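A morning at the Bratby kitchens

Bratby opens its training flat to visitors one morning in February, and I went along with 14 others from the Wernadlow housing group. The flat is on the ground floor of the old Prendergast building, up a short ramp from the car park. Coats go on the hooks by the lift and you sign in on a clipboard.

The courses held there are for people moving into a place of their own for the first time. Last year 176 people finished the full course and 202 did the shorter one on storage and shopping. The manager, Tamsin Katene, gave us the figures in the hall and then let us wander.

Most of our time went on the kitchen. It has grey cabinets on a long curve under a grey worktop, with the sink at the window where the light is best. The spice rack is on the wall under the range hood, within reach of the wok. Basins, a colander and a lidded dish rack are kept out on the counter to the right of the sink. I would want some of that in a cupboard, but the course teaches people to leave out what they use daily.

The session covered bags. Food is sorted at the round teal table: one kind of thing to a bag, air pressed out, neck closed, crumbs wiped up at the end. Carrier bags with handles are knotted and kept to one side.
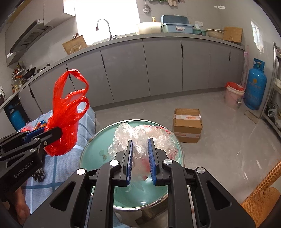 Getachew Tsegaye said he never knots a carrier bag at home, as he only ends up tearing it open again, and he would sooner fold the top over and use a peg. Tamsin said pegs were fine for anything dry. Several of us wrote that down.

We were also shown the shopping sheet, which sets out a week's meals and what to buy for them. It is a plain sheet of A4 and could be copied by any group. Spare copies are at the desk.

Tea was at half past eleven. Refitting the flat cost £3,448, most of it spent on the kitchen. The next visit is to Stutidside, and names should go to Aarne Kinnunen by the end of the month.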